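Alphabet Blocks

Alphabet blocks are small cubes with letters on their sides, made for young children to stack, sort, chew on and throw under the couch. I've written a lot of entries for this site on old toys, and this is the one I kept putting off, mainly because I like them too much and knew I'd go on. So, fair warning!

Origins

The idea of putting letters on something a child can hold is very old. Writers on education in the 1600s were already recommending dice with letters on them, and John Locke talked up the same trick near the end of that century (he thought learning to read should feel like a game, and I'm with him). Factory-made sets came along in the 1800s, once printing on paper got cheap and somebody could glue a bright lithograph onto a cube without going broke. A lot of those paper-covered blocks have peeled by now, so if you find a clean set at a flea market, look hard at the edges before you get excited.

How they're made

Basswood is the usual choice in American sets. It's light, it doesn't splinter much and it takes a stamp well. Maple and beech turn up too and feel heavier in the hand. The letters can be printed flat, pressed into the wood, or left standing up while the background is cut away. I prefer the pressed kind — a kid can run a finger along the groove, and the letter is still there after the paint has gone.

A cube has six faces, and makers have never agreed on what to do with them. Some put a capital on two sides and pictures on the rest. Others squeeze in numbers. My own childhood set came from a toy shop in Drenmont called Kollár, and it had one block with a K on it and a kangaroo on the opposite side, which I carried around in my coat pocket until the ears wore off.

Languages other than English

This is where it gets fun. A set in German needs umlauts, and a Czech set needs a whole crowd of accented letters, so the sets get bigger or the faces get busier. Blocks have been made in Hebrew, Greek, Cyrillic and plenty of other scripts too. Letter counts matter as well. An English set with only one E is close to useless for spelling, and I wish more makers would throw in spares.

Playing and learning

Do blocks teach reading? By themselves, I doubt it. A toddler mostly wants a tower and then wants it gone. What they do is make letters ordinary, something that lives on the floor with the cars and the socks. Around 4 or 5 a lot of kids start hunting for the letters in their own name, and that's a lovely stage to sit through.
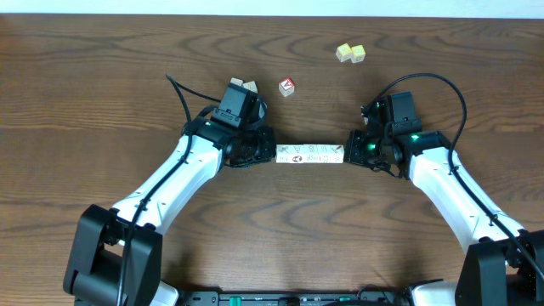
I'd skip drilling. Put a few out, spell something silly, leave it there and go make lunch. Upside-down letters are fine, too, and so are backward words.

Care and storage

Wipe them with a barely damp cloth and let them dry in the open air. Don't soak them, as the wood swells and printed faces can lift. Old painted sets may contain lead, so keep those on a shelf and away from anyone who still puts things in their mouth. For storage I use a cotton drawstring bag — boxes look nicer, but the lid always goes missing.

See also: Building blocks, Hornbook, Letter tiles, Stacking toys

Page last edited 29/05/2026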